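How many demonstrations are needed for a suturing model?

Tahira Khokhar
Our group is collecting needle-handling examples and has 200 so far. Is it acceptable to keep those in which the thread tangles?

Batista
Yes. Please retain them and label them separately. We trained on 330, tangles included. A view such as the following, with the needle held at the jaw tips beside knotted blue thread, is worth keeping.
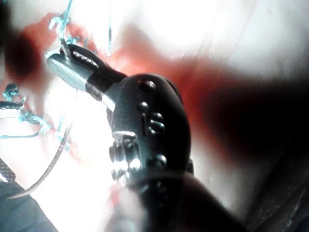

Jillus
500 minimum. Discard anything blurry - we lost 7 that way.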